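Testing the Kimatley Planner in Simulation
Project report, second term
Sebastião Brandão

What I set out to check

The Kimatley planner is the piece of our course software that turns a target position into arm movements. The handbook from the Vinddale lab says it copes with cluttered tables "out of the box". I had my doubts in May and I still have most of them. My project was to run it in the simulator, keep a log of every plan, and see whether the success figure it prints means anything.

How the runs were set up

I used the two-armed robot model and let the planner choose which arm to move. Each run gave it a target on or near the table and a time limit of 20 seconds. I did 268 runs over 13 evenings, all with the default settings, as those are what most students will use. The planner gets its obstacles from Hendunano, the perception module, which works from the rendered camera views. I didn't give it the true positions from the simulator. That would have been a nicer test to pass and a less useful one.

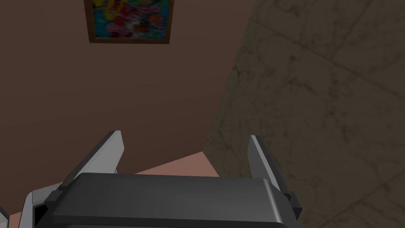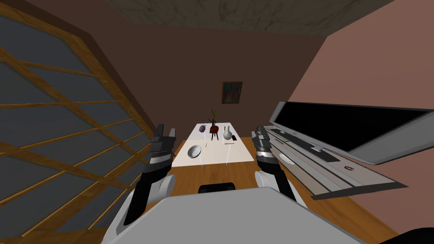
Simulator renders: a view over one gripper, then the room with the table and both arms.

What the log says

The planner reported success on most runs. The trouble is what it counts. A run is a "success" if a path is found before the time limit, and the program never goes back to ask if the gripper ended up where it was told to go. I wrote a small script that compares the final gripper position with the target, and a fair number of the reported successes failed it. Some were out by a few millimetres, which I can live with. Others had stopped well short.

I am also unsure about Hendunano. It builds boxes around things, and for thin objects the boxes come out far too fat - the planner then takes a long way round, or gives up. Jankauskaitė, who marked my first draft, thought the camera settings might be to blame. I changed them and repeated five of the worst runs. Nothing improved that I could measure, but five runs is too few to settle it.

What I would not claim

None of this shows how the planner would behave on real arms. The simulated joints have no play in them and the lighting never changes. I also wrote the checking script myself and only tested it by hand on a few cases, so it deserves the same suspicion as the rest.

The script and the full log are in the project folder. The next group should start by replacing the success test, and rerun everything before touching the planner.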